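Search this blog
Go

Fewer demos, better demos?

Monday, May 30, 2022
2 min read

So I finally have a result I'm willing to show people! Neelam Sisodia and I spent most of May trimming the Nevar set, and the policy trained on 40 hand-picked grasp demos did nearly as well as the one trained on all 359 - I did not see that coming.

Our trick is pretty dumb. We score each demo by how much the wrist view changes in the last moments before the fingers close, then toss the jittery ones (mine, mostly). Retraining takes 7 hours, so you get one try a day and a lot of coffee.

Bowls are still the hard part. The rim fills up the wrist view and the shine moves every time the arm does. 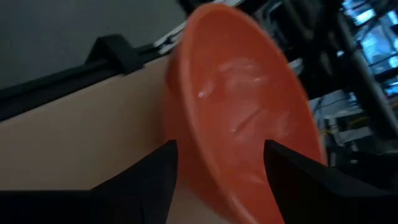
Orange bowl on its side, one finger on each side of the wall.

Next I want to try it on the Protillow tasks with 5 random seeds, and then we'll see if it holds up.

Recent posts
Moving our logs to Drarton
Younis calibration notes
Why I stopped tuning grip force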